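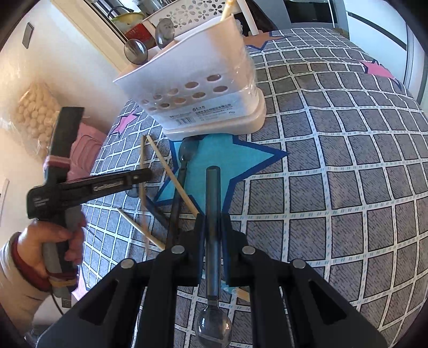 Utensil sorting: progress report to Fostbridge

Prepared by Felicja Wilczyńska, Rernamness
2/6/24

Where we are

We have 486 recorded demonstrations of the utensil task out of the set agreed in the work plan. The task has stayed the same since August: pick up spoons and chopsticks lying on a soft surface and put them upright in a perforated caddy. Collection is done with hand-held grippers in people's homes, one tool in each hand, on whatever surface the household offers. Beds with patterned covers are now well represented. Bare tabletops are not, and I would like to fix that before we go any further.

I should say early that the total is the least interesting figure in this report. The plan treats it as the main measure of progress, and I went along with that when we wrote it. I no longer think it tells you much.

What the recordings contain

Of the first 100 demonstrations I reviewed by hand, 11 had to be thrown out. Most of those failed at the start, with the operator already holding something when recording began. A few were lost to tracking dropouts on the left tool. The rejection rate is acceptable. What bothers me is how alike the good ones are. Operators settle into a habit within a few tries: spoon first, gripped by the handle, then the next spoon, and the chopsticks left to the end. A model trained on this will learn the habit along with the task, and our scores will look better than they deserve as long as we test in the same rooms.

Chopsticks remain the hard part. They are thin, they roll, and on a quilt or bed cover they sink a little so that the fingers close on fabric. Our operators manage because they can feel the pinch through the handle. Whether any of that carries over into the recorded data is an open question, and the Tokarz team's assurance that it does was not backed by anything I could check.

First training run

Skotov trained a policy on the early part of the set and reported that it placed spoons reliably. I asked for the test videos. The caddy was in the same spot in every one of them, with its opening facing the same way. When we asked for it to be moved a hand's width to the side, the arm went to the old position and let go. I don't consider this a failure of the model so much as a fair picture of what we had given it.

They have proposed collecting more of the same. I am against it. We could double the set and still have the same result with tighter error bars.

Changes for the next period

Operators will now get a starting layout from a printed card, including the order in which items are picked up.

The caddy moves between every recording.

Nine homes have been signed up, and each will provide at least one hard surface and one soft one.

Two of those homes are kept out of training entirely and used only for testing. Skotov will not be told which.

Budget

Spending is in line with the plan. The cards and the extra setup time will slow the operators down – I expect a lower number of demonstrations per session, and I would ask Fostbridge not to read that as slippage. If the agreed total has to be met by the original date, I would need to drop the layout cards, and I would rather drop the total.

Decision requested

Please confirm that the next payment can be tied to results in the held-out homes. The wording in the current agreement refers only to the number of recordings delivered.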